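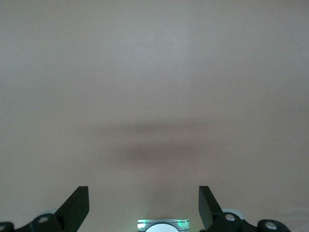
Catalog > Hand Guiding & Teleop > Zornoter Lead Handle

Print this page | E-mail this page

Zornoter Lead Handle, 2nd version

I've been teaching arms by hand for a living long enough to have opinions about handles, and this is the one I kept after Dreltstead sent me a box of them to try. You clamp it behind the gripper, squeeze the bar, and the arm goes soft so you can walk it through the job. Let go and it holds where it is. That's all the training my new people get!

The thumb paddle opens and closes the fingers while you guide, so your other hand stays free for the part. I used to do that with a keyboard and my elbow — never again.

If you'd rather drive from a chair, the same handle pops off and works as a remote on the Neves base (sold separately, sorry). It stores up to 82 demonstrations before you have to copy them over. Masanobu Mizuno in our shop likes the remote for slow approaches down to a tabletop. I still prefer to have my hand on the arm, mostly out of stubbornness.

In the box: handle, clamp, three cable ties, hex key. The Clidley bracket fits too, but order the long screws.

One gripe. The squeeze bar is stiff for small hands. Annick Boychuk swapped in the lighter spring and now won't give it back, so ask for that one when you order and we'll fit it before it ships.

New stock comes in January. Send me a note if you want one set aside.

This site uses cookies to remember your cart. OK | Cookie settings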